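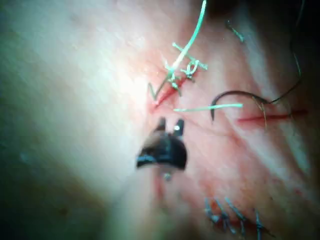

Pascual, January

Home Knots Needles Practice notes Contact

I get asked about tails more than anything else, so let's do interrupted stitches and the knots that go on top of them. I use green thread for all my practice now. It shows up against pink, and when you have a little cluster of knots with the ends poking out every which way, you want to know which end belongs to what!

Start at the middle of the cut and work outward. Go in square to the surface, follow the curve of the needle with your wrist (don't push it straight, please), and come out the same distance from the edge on the other side. Pull through until you have a short tail left — mine is usually a bit too short, and then I'm fishing for it.

Wrap twice, grab the tail, lay it flat. Then one wrap the other way, and one more back. Snug, no tighter. If the edges pucker or roll under, you've pulled too hard, so snip it and redo it.

Before you trim, park the curved needle off to one side where you can see the point. I stuck myself on a Thursday night doing exactly what I'm telling you not to do.

Trim each tail, move over, repeat. I did 300 of these before Liette Zacharias stopped sighing at my spacing, and my first 2 pages of notes from her just say "slower."

Recent
Loading a curved needle
Okeck vs. Tovix practice thread
Running stitch, take two
Getting knots to lie flat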